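最后更新:6/30/26

台面又满了

先说结论,今天没做成什么大菜。本来想写一篇正经的厨房整理,写着写着变成流水账,就这样吧,趁孩子还没醒赶紧打完。

事情是这样,二月搬进来的时候我跟自己讲好,台面上只放两样东西:砧板,水壶。别的全进柜子。坚持了多久?没算。反正现在你让我在灶台旁边找一块能放手机的地方,得先挪三样东西。

Canan Yazıcı 上次来吃饭,站在厨房门口看了半天,说你这是开杂货铺呢。她自己家台面干净得像样板间,连盐都收在抽屉里。我说盐收抽屉里我炒菜怎么办,她说拉抽屉啊。行吧。

后来她发给我一个办法,说是从一个叫 Tedutik 的收纳小站看来的:别按"好不好看"分,按"一天碰几次"分。每天都碰的留外面,隔几天碰的往里退,一个月不碰一次的滚去高柜。听起来像废话,但是我照着来了一遍,还真腾出来一点地方。

我的分法(很粗,别学)

每天碰的:砧板、勺子、几个盆。
隔天碰的:坚果、水果。
很少碰的:那堆玻璃罐。罐子里黑乎乎的,有一罐我已经不记得是什么时候装的了,闻了一下,又盖回去了。

砧板我现在用的是浅绿色那块,大,边框深绿,右边有根金属杆当提手。之前买过一块小的,切个瓜汁水流一台面,气死。大的缺点就是占地方,洗的时候水槽放不下,得斜着冲。但我不打算换了,切完菜勺子顺手往上一搁,挺好。

芒果要说一下。上周 Aksoy 那家店芒果做活动,12 块一袋,我没忍住。回来没放冰箱,没熟的芒果进冰箱就废了,放外面让它自己慢慢黄。我妈的办法是塞米缸里,我没有米缸。就这么散着摆,每天早上捏一下,软了的先吃。捏的时候轻点,捏重了会留个印子,过两天那块就黑了。

绿的那碗菜也在外面,本来该马上洗的。哎。

盆的问题。我有太多盆了。淡紫色的塑料盆两个,钢盆一个,还有深蓝的。塑料的轻,拌凉菜、泡木耳都用它,摔了也不心疼。钢盆宽口浅底,拌馅其实不好用,会往外飞,但是摊开晾东西特别快。Damian Imhof(楼上邻居,烤面包的那位)劝我只留一个钢的,其它全送人。我嘴上说好好好,回家又把紫的拿出来用了。

坚果杂粮换到长方形的透明盒里了,带盖。以前是袋子夹个夹子,夹子老丢。透明的好处是看得见还剩多少,坏处也是看得见,走过去就抓一把。一盒大概率撑不到下周。

砧板左上角外边那个粉盖子的小塑料罐也是同理,我懒得贴标签,靠颜色认。Stundero 的标签纸买了一卷,300 张,到现在一张没贴,卷在抽屉最里面。下次吧下次吧。

整理到这步我就停手了,灰色大理石台面总算露出来前面一条,能放碗,能切东西。纹路深深浅浅的,有个好处,掉点渣不显;坏处是洒了酱油也不显,第二天胳膊肘黏上去才知道。
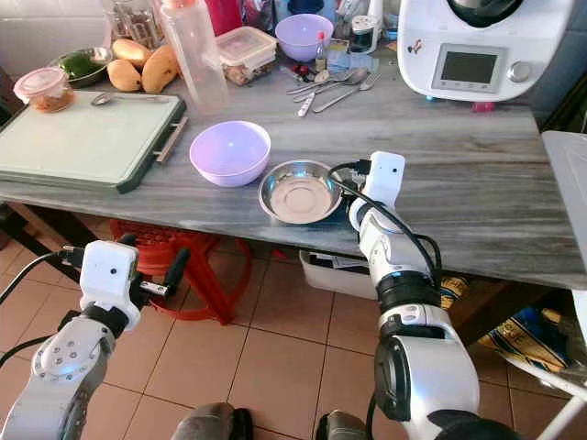
接下来打算弄的

后面那排罐子全部倒出来看一遍。能吃的并一并,不能吃的扔。罐子洗了泡热水里去味,盖子单独晾,不要盖着晾,会有闷味。

水果找个固定的筐。看中 Prarnel 的一个铁丝筐,购物车里躺着呢,一直没下单,量了尺寸发现比我的柜子深了 2 厘米,放进去柜门关不上。放台面上又等于白整理。再看看有没有小一号的。

紫盆套起来放。两个大小差不多的话套得不太稳,中间垫张厨房纸,不然吸住了拔不开,我拔过一次,差点把手肘磕墙上。

调料……调料下回单写,那个太惨了。

还有人留言问我抹布怎么处理的。没什么讲究,一块擦台面一块擦手,颜色分开,每晚用开水烫一下拧干挂起来。别团在水槽边上,夏天一晚上就馊。海棉也是,我现在两周换一次,以前用到烂,不好意思。

哦对,大理石别用醋擦!网上好多人说白醋万能,石头怕酸,擦完会发乌。我上个房子就这么毁了一小块,房东看了没说话,我自己心虚了很久。现在就温水加一点点洗洁精,擦完再拿干布走一遍。切柠檬切芒果的汁也尽快抹掉,别拖到吃完饭。

先写到这,娃醒了。芒果熟了打算做糯米饭,到时侯再发做法,椰浆已经买好了放在高柜里,但愿我记得在哪一层。

最近的文章

冰箱门那一格到底该放什么
泡木耳泡过头了怎么办
冬天的腌萝卜,甜口
搬家第一周只用一口锅
花了 1170 块装的沥水架值不值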